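Hamivau Project Report - Folding Clothes with Two Hand-Held Grippers

Our task for the June term was folding. The robot arms were not part of this stage. We held the grippers ourselves, one in each hand, and recorded every fold so the data could be used for training later.

Weidong Han wrote the sorting script and I ran most of the recording. We kept 1169 clips after removing the ones where tracking dropped out. A normal session was around 10 minutes, then we changed garments.

Shirts were easy to start with. Trousers took longer, mainly at the step where one leg has to come over the other - the fingers often picked up both layers or missed the seam.
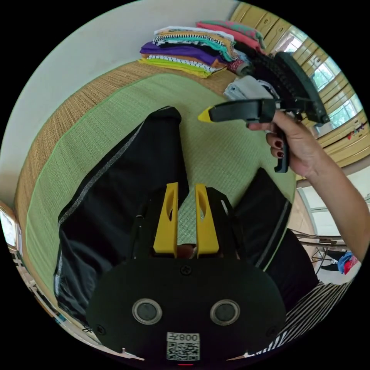

Anil Nair

For trousers we laid the pair out lengthwise on the green mat before starting. Finished clothes and clothes waiting their turn should be kept in separate stacks next time, as we mixed them up twice. The clip list and the script are in the Lerkine folder, updated 8/26/22.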